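Masking glass in the depth stream before grasp planning

Posted February 21, 2020
Filed under: Perception, Umali 4.x

Glass is a poor target for a structured-light depth camera. The projected pattern passes through the vessel, or bends inside it, and the point cloud you get back holds a mixture of holes, table surface seen through the glass, and a few stray points floating where a highlight happened to be. A planner that trusts that cloud will route the fingers straight through the wall of a vase. This tutorial sets up a glass mask in Umali so that the Celtik planner treats transparent objects as solid.

It assumes that you have a working Umali installation, a calibrated fixed camera, and a Celtik workspace file that already loads without warnings. If hand-eye calibration is still outstanding, do that first. None of the steps below will correct for it.

1. Switch the depth filter off

Umali applies hole filling by default. On opaque objects this is harmless. On glass it invents a smooth surface between the table and whatever stands behind the vessel, and the mask then has nothing to work with. In the stream configuration set:

depth.fill_holes = false
depth.temporal_window = 4

A longer temporal window gives a steadier cloud but smears any object that the arm is carrying. Four frames has been enough on our bench.

2. Run the segmenter on the colour image

The glass segmenter works on colour only. Start it with:

umali-seg --model glass --stream colour --out mask

The model responds mainly to edges and distorted background, so cut or ribbed glass usually gives a cleaner mask than a plain tumbler. Check the overlay in the viewer before going further. Two faults are common. The first is a halo on a polished table, where the reflection of a lamp is taken for part of a vessel. Raise seg.min_score in small steps until it goes. The second is a mask that leaks up into stems and leaves. Leave that one alone for now, as step 4 deals with it.

3. Turn the mask into a volume

A mask is flat, and the planner needs something it can collide with. The Lalo plugin fits an upright solid to each masked region, using the table plane for the base and the mask outline for the profile:

lalo fit --mask mask --plane table --mode revolve

Use revolve for round vessels. Use hull for anything with flat sides or strong facets. Revolve assumes symmetry about a vertical axis and will cut the corners off a square base, so if you are unsure, use hull and accept the looser fit. Both modes pad the result by 4 mm. The padding is set in lalo.pad and should not go below the repeatability of your arm.

4. Separate contents from container

Flower stems are thin, opaque and partly inside the glass. Treated as part of the vessel they make it far too tall, and the planner then refuses every approach from above. Treated as free space they get knocked over. Lalo can split the region at the neck:

lalo split --at neck --upper soft --lower rigid

Soft regions carry a contact cost in Celtik but do not block a path. The default cost is 22. At 63 the arm will go well round a bouquet if there is room, and we use that value for anything wider than its vase.
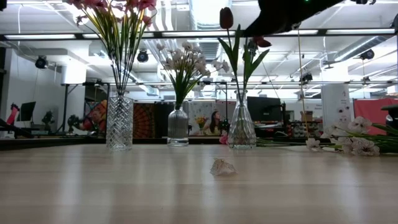
Test layout with three glass vases and artificial flowers, gripper at top right.

Vessels with narrow necks split reliably. Where the sides widen towards the top there is no neck to find, and Lalo falls back to the rim - give it the height by hand with --neck-height if the fallback looks wrong. Stems lying flat on the table never enter the glass mask and come through as ordinary depth points, which is normally what you want.

5. Publish to the planner

Write the fitted solids to the planning scene with:

lalo publish --target celtik --rate 4

Then ask for a dry run. The log should list one rigid and one soft body for each filled vessel. Error 106 means that a solid intersects the gripper model at the start pose, usually after a large change to the padding. Move the arm clear and publish again.

Known limits

Overlapping vessels are merged into one solid. Juser, our labelling tool, can draw a dividing line by hand, but the line is lost when the stream restarts. A fix is planned for the September release.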